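Frequently Asked Questions

Last updated Thursday, May 14, 2020

I get a lot of email about table linen, more than I ever thought a person could, and most of it asks the same handful of things. So I've put my answers on one page. If yours isn't covered, the contact form still works, though I'm slow.

Who are you and why should I listen to you?

I make and mend tablecloths in a back bedroom in Faswood and sell them under the name Plorkusura, which was a typing mistake I grew fond of. I have no qualifications in textiles whatsoever. I've been sewing since school, I've ruined plenty of good cloth, and I write down what went wrong. That's the whole of my authority.

What size cloth do I need?

Measure the top of your table, both ways, then decide on the drop (the bit that hangs down) and add it twice, once for each side. For everyday meals I like a drop of a hand and a half, enough to look finished without ending up in everybody's lap. For a party you can go nearly to the floor, but do think about small children and dogs before you do.

If you're ordering from me, please send the size of the table and not the size of the cloth you think you want. I've had people do the sums twice over and end up with something you could camp under.

My table is round. Can I use a square cloth?

Yes! The corners hang lower and I think it looks lovely. Just check that the cloth covers the table properly at the middle of each side, where it's shortest.

Wipe-clean or fabric?

Depends who's eating. I use wipe-clean in the week and fabric when people come round. Wipe-clean is brilliant for paint, glue and gravy, but it holds a fold for ages and it goes brittle if you keep it somewhere cold. Fabric feels nicer under your wrists and you can mend it. I don't sell wipe-clean, by the way, so I've no reason to push it.

How do I get the creases out of a wipe-clean one?

Lay it over the table, wrong side up, in a warm room and leave it overnight. If it's still sulking in the morning, a hairdryer on low from a fair distance will help it along. Never an iron. I did that once, with a tea towel in between, and I can still smell it.

Store it rolled from then on. The cardboard tube from wrapping paper is fine for a small one.

Should I go patterned or plain?

Patterned, if you have any doubts. A small print hides crumbs, tea drips and the odd biro mark far better than plain, and you'll be calmer at dinner. Grids and checks have another thing going for them, which is that you can line the cloth up with the table edge and see straight away if it's crooked. The trouble is you'll also see if your table isn't square, and old ones often aren't. 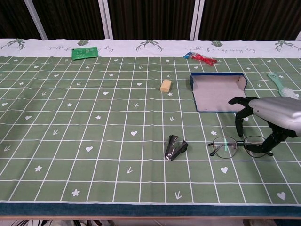 Borders are where people come unstuck. If you buy a cloth with a printed border and cut it down to fit, you lose the border on the side you cut, so measure first and be honest about whether you can live with that. I usually trim from two opposite sides, hem both the same, and keep the border strips for napkins. One customer asked me to sew the border back on after cutting and it can be done, but you will always see the join.

How do I get red wine out?

Blot it, don't rub. Cold water from the back of the cloth, a bit of washing-up liquid, then a normal wash. I know everyone swears by salt. I've tried it and all I got was salty wine. Check before you tumble dry, as heat will set whatever is left.

And candle wax?

Let it go hard, pick off what you can with a blunt knife, then put brown paper above and below and go over it with a warm iron. Move the paper along as it soaks up. Fabric only, please — see the iron story further up.

Can I wash a cloth before I hem it?

You should, if it's cotton or linen. They shrink, and not always evenly. I wash everything at the temperature it'll be washed at for the rest of its life, dry it, press it, and then cut. It's a faff and I skipped it in January on a big linen order and had to start again.

What's the easiest hem for a beginner?

Fold over once, press, fold again, press, pin, sew close to the inner fold. Go slowly at the corners. Mitred corners are smarter, but a plain folded corner has never spoiled anyone's lunch.

Where do you get your fabric?

Most of my cottons are end-of-roll pieces from Balogh, and the linen is from the Steswood mill shop, which is open odd hours so do ring first. I don't get anything for mentioning them. Colours change all the time and I can't promise to match one you bought from me before.

Are you still taking orders?

I am, but it's just me and the post is slower than usual, so please allow extra time. Mending is on hold for now. I'll put a note on the front page when I can take parcels in again.

Can I return something?

If it's a standard size and you haven't washed it, yes, just drop me a line first. I can't take back anything cut to your measurements — unless I got them wrong, in which case I'll make you another one and you can keep the first for picnics.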